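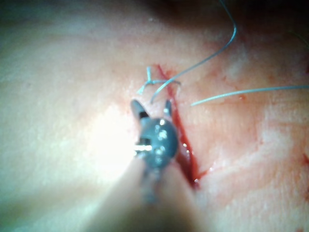

Our project is about what ordinary people do in the first few minutes after they cut themselves at home, and it grew out of a bagel. Roya sliced her palm in my mother's kitchen last fall, and four people in the room gave her four different instructions at once (one of them involved butter!). We got to wondering whether every household was like that. The hard part, we soon learned, is that "a cut" covers so much. It can be a fine red line at one end and then open into a darker, wetter channel at the other, with the blood sitting in the lower half and the skin on either side gone pink and blotchy, and a person looking at it has to decide pretty fast whether it wants a bandage or a ride to the clinic.

## What We Set Out to Learn

Roya Mirzaei and I (Kamran Najafi) wanted to know three things about the people of Flirkthorpe: what they would do first for a bleeding cut, where they had learned to do it, and whether they kept anything in the house to do it with. Our health teacher, Lleucu Wogan, talked us out of a fourth part about burns, and we are grateful to her, as we barely finished the three.

## How We Did It

We printed 300 questionnaires on both sides of a single sheet and handed them out in December, mostly in the Basdale neighborhood and at the Lekero grocery store, where the manager kindly gave us a folding table by the carts. Fuchs Pharmacy let us leave a return box next to the greeting cards. People could fill the sheet out on the spot or take it home.

The first version had a mistake in it that we should own up to. We asked, "Would you apply pressure to a bleeding cut?" and of course everyone we tried it on said they would, once we had put the idea in their heads. So we crossed that out and wrote, "You have just cut your hand with a kitchen knife. What is the very first thing you do?" and left four blank lines. It made the sorting much slower - Roya and I argued for an entire evening over where to put "yell for my husband" - but the answers were so much better.

## What People Told Us

We got 241 sheets back, which was far more than we had dared hope for. Of those, 146 named pressing on the cut, in one wording or another, as the first thing they would do. The next biggest group went straight to the faucet, and after that came a real jumble: paper towels, super glue, sitting down, looking for the dog. We counted paper towels as pressure only when the person wrote that they would hold or squeeze them.
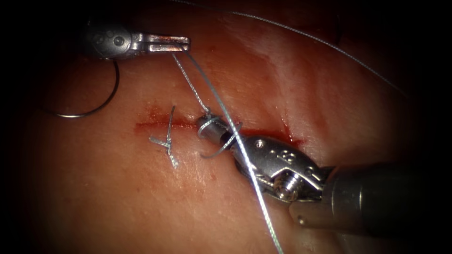 Does a cut that has stopped bleeding still need to be seen by a doctor?

Sometimes it does. A cut that is deep, gapes open, has dirt in it that won't rinse out, or leaves part of the hand numb should be looked at even when the bleeding has stopped.

That came up again and again at the folding table, and we didn't have a good reply the first afternoon. We took it to Beat Gisler, a retired nurse who lives across from the school, and he went over it with us patiently, twice, and then fed us soup. He also told us that people wait too long. They put a bandage on at supper, take a peek at bedtime, and turn up at the clinic the next day wishing they had come sooner.

As for where people learned what they knew, "from my mother" and "from my grandmother" beat every class and every pamphlet by a mile. Quite a few of the older folks wrote us little stories in the margins, and those were our favorite part of the whole project. Meinrad Mösli, who spent his working life in a butcher shop, filled both margins and then attached a page of his own. He wrote that in the shop you pressed with a clean towel and held your hand up high,

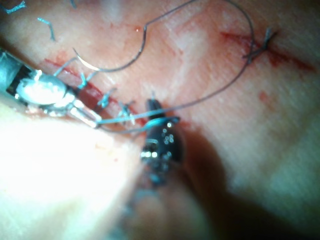 and you did not lift the towel to look, no matter how badly you wanted to, until the big hand on the clock had gone a good long way. He had been stitched up himself more times than he cared to write down, and he said the shots to numb it were always worse than the sewing.

The supplies part was a bit of a letdown. Most people had adhesive bandages somewhere, but many weren't sure which drawer, and gauze was rare. One woman opened her purse at the table to show us a beautiful kit, and the tape inside had dried into a solid ring.

## Problems and What We Would Change

Our sample leans heavily toward people who buy groceries in the middle of the afternoon, so we heard from plenty of retirees and hardly any teenagers. We also never asked whether a person had ever had a serious cut. Roya thinks that would have changed everything, and I have come around to her view. And we should have brought more pens.

If another pair of students picks this up next year, the blank questionnaires and our sorting rules are in the green folder in Ms. Wogan's room, on the shelf under the window. Please ask Mr. Mösli before quoting his page. He says he has more to add.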